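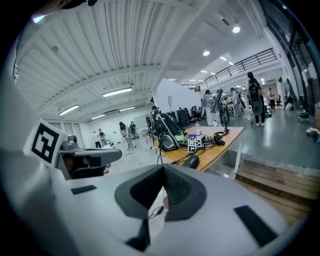
Has anyone used the Marisus handheld gripper kit? Worth it for a small shop?

Posted by toledo_tinkerer

Hi all! I run a little two-person packaging business outside Toledo and we've been kicking around the idea of getting a robot arm to do the boring part of kitting (small bottles, pouches, glasses cases, that sort of thing). The sales guy I've been emailing says that before we even think about an arm we should rent the Marisus kit -- you hold a gripper in each hand, wear the pack, do the job yourself over and over, and the recordings get used to train the arm later on.

I like the sound of it, but I have no feel for what it's like to do that for a whole shift. My wife would be doing half of it and she has small hands and a cranky wrist. So what I want to know is: how tiring are the grippers, how long before you stop fumbling everything, and do the cables drive you nuts? Also, is the rental a fair deal, or should I hold out and buy? They want five days minimum, which seems like a lot for a tryout.

Thanks in advance, and sorry if this has been asked before. I searched "Marisus" and got one thread from somebody selling a carrying case.

Derek Pilkington

We rented two sets last November for our place in Florham, so I can speak to most of this. Long answer coming, get a coffee.

The grippers first. They aren't heavy when you pick them up, and then after lunch they are. It gets you in the forearm more than the wrist, at least it did me, and I think that's down to how I was squeezing. You really don't need to squeeze hard! I was crushing everything the first morning. By Thursday I was picking up bottles without thinking about it, and the folded cloths we pack were going fine too, though cloth was the slowest thing to learn by a mile. If your wife's wrist is already sore I'd trade off every half hour and not try to be a hero about it.

You hold them out in front of you, palms in, elbows loose, and keep the marker cubes facing where they can be seen. That last part is the habit you have to build. I kept rolling my right hand over like I was pouring tea, and a whole bunch of my early takes were no good on account of it. Stand where you can see both cubes without ducking your head and you're most of the way there.

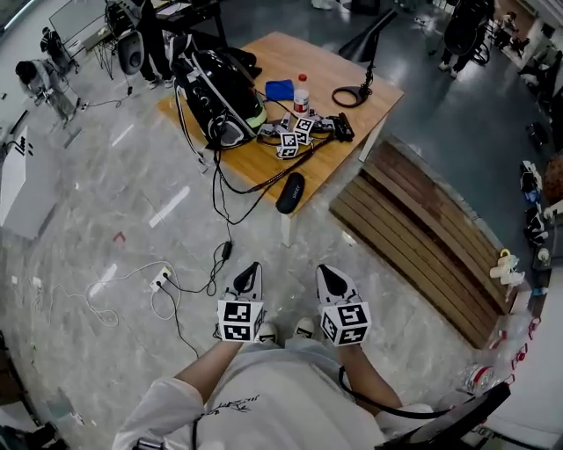

Ollen: rolling the hand over was my problem too, and what fixed it for me was lowering the table a couple of inches. Didn't change anything else. Might be worth a try before you blame your technique.

Good tip, I wish I'd had it. Our bench doesn't adjust, so I ended up standing on a pallet (don't do that).

Okay, cables. Yes, they're annoying. I ran mine down the forearm with two hook-and-loop ties, one near the elbow and one up by the shoulder, and left a bit of slack so I could reach. Keep your power strip well away from where your feet go, too. I wound up hanging ours on the wall.

As for how many takes you need, we kept 142 good ones for one simple pick-and-place job, and the support person told us that was on the skimpy side. That's where your five days go. I grumbled about the minimum as well, but day one is pretty much all setup and charging and figuring out which end is up, and if we'd only had it for a weekend I'd have sent it back thinking it was junk.

Rent or buy? Rent. If you've only got one or two products to teach, you'll be finished with the kit long before you've paid for it. I'd only buy if your product line changes all the time. And ask them to include the second pair of rubber fingertips, because ours weren't in the box and we had to wait on them.

One more thing, practice in a big open room if you can get the use of one. Our back storeroom was so tight that I kept knocking the grippers into the shelves. 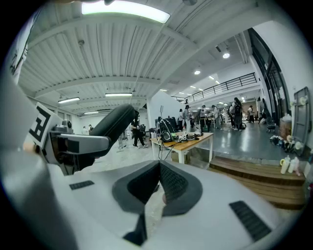 Marker cube and padded finger, seen from the gripper side.

boxandtape

havent used this one but a friend had something similar and said the software was the hard part, not the grippers. id ask for a demo of that before you sign anything

toledo_tinkerer

Thanks Derek, that's way more than I hoped for! The table height thing is easy for us, our packing bench cranks up and down. We're going to ask about the five-day rental and the extra fingertips. Did you do your own labeling of the takes afterward, or did they handle it?

Derek Pilkington

They handled it, but we had to name each batch ourselves before sending it in. Pick a naming scheme on the first morning and write it on the wall. We changed ours halfway through and I spent an evening renaming folders.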